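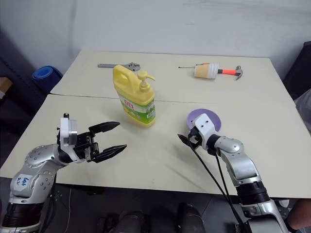 Salham Dye Circle
Minutes of the regular meeting, 2021-11-30, 7 p.m.

I'm taking these again, so please forgive the asides. If I've put words in your mouth, tell me before the next meeting and I'll fix it.

Opening
We started ten minutes late while people hung up wet coats and found the tea. The minutes of the last meeting were approved with one change: the onion skin bath was simmered for an hour and then left overnight, and I had written it as if we'd pulled the wool out right after the hour. That matters if anybody is trying to copy the gold, so correct your copies please.

Money
We have $481 in the account. Out of that comes the winter yarn order from Bisari, which came to $322 with shipping, and it hasn't been paid yet. There was some grumbling over the shipping (it went up again!) and a suggestion that we go back to Østergaard, whose skeins are cheaper but a lot thinner. I said, and I'll stand by it, that the thin yarn felted on us twice last winter and I don't want to spend another evening picking apart something that looks like a wet cat. We agreed to pay the Bisari invoice this week and ask Østergaard for samples of their heavier weight before spring.

Walnut hulls
Plenty of hulls this year, maybe too many. They're in lidded buckets on my back porch and they smell exactly how you'd expect. Anyone who wants some should bring their own container with a lid that really closes, and gloves. My thumbs were brown for a good two weeks after the last batch and I had to go to a wedding like that. We talked for a while about whether to strain the liquid now or let it sit till January. The general feeling was strain it, then keep it somewhere cold, and skim off anything furry before using it. I don't love that last part but it does seem to work.

One member brought a swatch card of walnut over alum next to walnut on plain wool. I could hardly see a difference under the ceiling light, and then by the window it was plain as day, with the alum one noticeably warmer. So it's worth the extra step if you want that reddish side, and not if you just want brown. 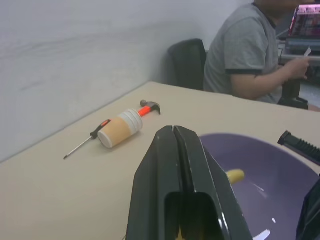
Madder took up most of the middle of the meeting. The question was why half of us got brick red and the other half got something closer to canned tomato soup. We went around and compared notes and it mostly came down to heat. Those of us who let the pot get up to a boil got the browner shades, and those who kept it low and slow got the clear reds. The water may come into it too — the people on wells had better luck than the people on town water, and a pinch of chalk has been suggested for the next try. I was one of the boilers, I admit it. I walked off to answer the phone and came back to a rolling pot.

We agreed to do the madder test over again in a proper way: same yarn for everyone, same weight of root, a thermometer clipped to the pot, and no phone calls. Write down your water source on the tag this time. Tags go on BEFORE the skein goes in the pot. We had another round of mystery skeins tonight and one of them is lovely and we'll never know how to make it again.

Vunier madder
Somebody asked if the ground root from Vunier is worth the extra over the chopped kind. Opinions were split. It gives up its color faster, but it also gets into the wool like sand, and you're shaking it out for days. A nylon stocking tied at the top helps a lot. I've started using two, one inside the other, and that has mostly cured it. No group purchase for now.

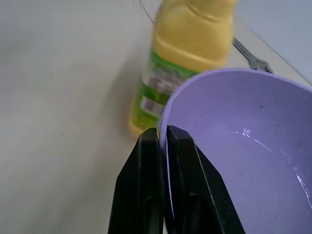
Logwood was the cheerful part of the evening. We've all been so fixed on getting a deep purple from the first bath that we tend to pour the leftover liquid down the drain, and it turns out we've been throwing away the nicest color in the pot. The second and third baths give a soft, pale purple on alum wool, and I'd been struggling to describe it in these minutes until I looked at the lavender plastic bowl in the photo. It's that sort of shade, light and a little bit chalky, only with more going on in it when it's on wool. There was real excitement over this and three separate conversations going at once, so I may have missed some details. What I did get down is that the later baths want a longer soak, overnight if you can stand to wait, and that a drop of iron will push them to gray in no time. Keep your iron spoon well away from the logwood pot.

A word of caution was raised on fading. The pale logwood shades don't hold up in sunlight, so no cushions for the window seat. Socks and mitten linings should be fine. I've put a strip in my kitchen window with half of it covered by cardboard and will bring it next time so we can all be sad together.

Spring workshop
We'd like to hold the beginners' workshop in May, outdoors if the weather is kind. The deposit on the pavilion is $136 and we can cover it from what's left after the yarn bill, though it won't leave us much to play with. Agreed to go ahead. Onion skins and marigold for the day, nothing fussy, and everybody takes home a small skein. Please start saving onion skins now, yellow ones in one bag and red in another, dry and not squashed. If you have a big enamel pot you can lend, say so soon. Cooking pots from home are no good for this unless you never plan to cook in them again, and I'd like that said clearly on the sign-up sheet as well.

Other business
The long wooden spoons have gone missing again. Check your bags.

The library book on lichens is overdue and it's on my card, so whoever has it, please, I'm begging.

A request was made for a quieter evening with just knitting and no pots. Everyone liked the idea. We'll try it in January and bring something made from yarn we dyed ourselves, finished or not.

To do before next time
Pay Bisari.
Write to Østergaard for samples.
Strain the walnut.
Book the pavilion and send the deposit.
Buy a thermometer with a clip.

Meeting closed at 9:15, and a few of us stood in the parking lot talking about indigo till it got too cold.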